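Callmont Fund > Grantee Reports > Flowers & Tables > Harnmont Hall

Progress report to the Callmont Fund
Project: The Harnmont Flower Table
Reporting period: start of grant to end of June

Where we are

The short version is that we are on budget, slightly behind, and in possession of more vases than anyone predicted. The long version follows, as your guidance notes ask for "a full and frank narrative," and I have taken you at your word.

You gave us the money to set up a flower-arranging program at Harnmont Hall: a weekly class for beginners, a stock of basic equipment, and a printed guide that people could take home and prop against the toaster. Of those, the class is running, the equipment is bought, and the guide is a stack of drafts on my desk with a mug on top of it.

The class

We have run 11 sessions so far. The plan was for one theme per session, moving along at a decent clip from single stems to full centerpieces. The plan was written by someone (me) who had forgotten how long it takes a person to cut a stem when they have been told the stem matters. We spent two whole sessions on tulips before anyone was ready to let go of them, and I have stopped pretending that this was the schedule.

Tulips are a good place to begin because they are simple and also badly behaved. They go on growing after they are cut. They lean toward the window. You put them in a vase looking like a row of choirboys and the next morning they look like the same choirboys after the party. Beginners find this upsetting at first. By the second tulip session most of them had come around, and one person said she preferred hers on day four, when it had "given up in a nice way." I have put that line in the guide and will fight for it.

The later sessions covered greenery, short arrangements for a dining table, and what to do with one good flower and a jam jar. The jam jar session was the most popular by a distance. I had budgeted for proper containers for it and needn't have.

Attendance was lumpy. We had a full room for the first session, a very quiet one for the third (rain, plus the school concert), and it has been steady from then on. The drop-in rule helps. People who miss a class don't feel they have to apologize with cake, although we have never discouraged it.

Equipment

Your grant agreement asks for a note on purchases over the small-items limit. There was only one supplier of any size, Brellow, who sold us the snips, the buckets, the flower frogs and the vases. The snips are excellent. The buckets are buckets. The flower frogs, which are the spiked metal discs that hold stems upright in a shallow bowl, arrived in a box marked with no warning at all, and I found out what was in it the traditional way.

The vases need a paragraph of their own. I ordered a mix of sizes. What came was the mix I ordered plus a case of small clear ones that belonged to somebody else's wedding. Brellow were gracious about it and told us to keep them. The total now stands at 127 vases for a program that uses perhaps a quarter of that in a busy week. They live in the cupboard under the stairs, and the folding chairs that used to live there now live in the hallway. I have offered vases to every group in the building. If the Fund would like any, please say.

The small ones have turned out to be the useful ones, I should add. One tulip in a narrow clear vase looks as though somebody meant it. One tulip in a large vase looks as though the others left early. We now start every beginner on a small vase with a single stem, and move up from there when they ask.

The table

You will remember that the original application had us borrowing trestle tables. We dropped that idea after the first session. Trestles wobble, and the covering we put on them to keep the water off slid about, taking the flowers with it. Wood turned out to be the answer. A pale wooden surface is forgiving. It shows you the green of a stem clearly, so people can see where they are cutting, and it makes a pink tulip look pinker than it has any right to. It does have to be wiped down straight after, and there is now a rota for that, which works in the way that rotas do.

We have also changed how the flowers are laid out. In the early sessions everything went into one bucket in the middle, and people pulled stems out of it in the manner of a fish market. Now the stems are laid flat with space between them, and you pick up one, look at it, decide, and either use it or put it back. This sounds fussy. It halved the number of snapped heads, and it slowed everybody down to a speed at which they could hear what Revathi was saying.

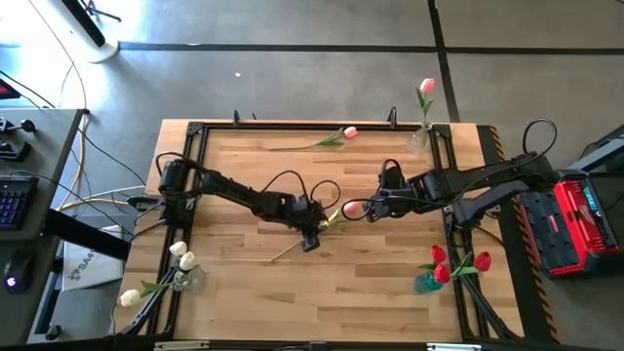 Thenmozhi Nambiar
Program Lead, Harnmont Flower Table

Pale yellow with pink is the combination we keep going back to for the tulip work. It costs very little, it suits a plain glass vase, and it is hard to get badly wrong. Red and pink together caused an argument in session four that I won't go into. The yellowish-white ones have the further advantage of showing up every bruise, so people learn to hold the stem and leave the bloom alone. I say "learn." I still catch myself doing it.

The order of work we teach goes like this. One flower stands in the vase first, with its leaves left on, and that is the one everything else has to get along with. The next goes in shorter, and facing a different way. The third is whichever one you have been avoiding. After that you step back from the table, and I do mean physically, because nobody has ever improved an arrangement from four inches away. Most beginners want to add one more at this point. Most should go and put the kettle on.

Revathi Achari teaches the class and wrote that sequence, apart from the kettle. I asked her for a few lines for this report and she sent the following:

"They come in wanting rules, and I give them 7, and by the end of the month they are breaking 5 of them on purpose. I'm happy with that. I would like better light at the far end and a sink that drains."

The sink has been reported to the building. It has been reported to the building before.

The guide

This is the part that is behind. We promised you a printed guide by the end of this period, and you have not had one. The text is mostly done. It covers choosing stems, cutting them, the small-vase method, the jam jar, and a page on keeping things alive over a long weekend. What held us up was the drawings. The first set made every flower look like a cabbage, including the drawings of leaves, and I sent them back with a note that I hope was kind. The second set is much better, and the tulips lean the way real ones do.

I would rather be late with a guide people use than on time with cabbages. I realize that every late grantee says a version of this.

Money

Spending is in line with the budget you approved, with two exceptions. Flowers cost more than we allowed for in the run-up to Mother's Day, as anyone who has ever bought a flower could have told me. Containers cost less, for reasons already confessed. The one has more or less swallowed the other. Room hire and teaching fees are as planned. Receipts are in the shared folder, in order, except for the one that got wet, which is in the shared folder looking sorry for itself.

We would like your permission to move what is left in the container line over to printing. The sums are small. I can put the request on the proper form if you send me the current one; the link on your site opens last year's.

What comes next

The next block of classes moves on to mixed summer stems, with sweet peas early if we can get them and dahlias toward the end. We will keep one tulip-style session at the start of the block for newcomers, using whatever simple single flower is in season, as the small-vase lesson works for nearly all of them. Sunflowers are the exception. We tried one. It fell over, slowly, in front of everybody.

We also plan an open table in the foyer one lunchtime a month, where people can make a single-stem vase and take it home. It needs no booking and very little teaching, and it will shift some glass.

The guide will go to print once the last drawings are in and Revathi has been through the page on cutting, about which she has views. Copies will come to you first. Please let me know how many you would like, and whether I may pack them in vases.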